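Grirkatetti end effector notes, March

Mogens Arnardóttir and Vasco Vieira have moved the hand comparison into simulation, using the Galholm kitchen set. The tasks involve cooked chicken and a white appliance.

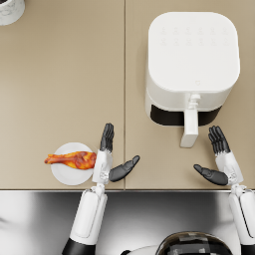
Both renders come from the kitchen set.

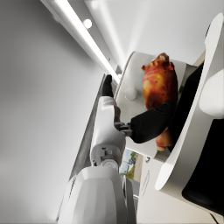

Finger compliance is the parameter under review. The controller runs at 50 Hz with 2 stiffness presets, Edwards and Gamholm, and each preset gets up to 3 retries per grasp. Side contact is the harder case – in the second render a broad black finger bears on the lower-middle side of the whole chicken, and a small change in contact friction there shifts the solver result. Vieira has logged 709 grasps so far. Gamholm holds contact longer; Edwards releases more cleanly. Logs are on the Grirkatetti share under hands/compliance.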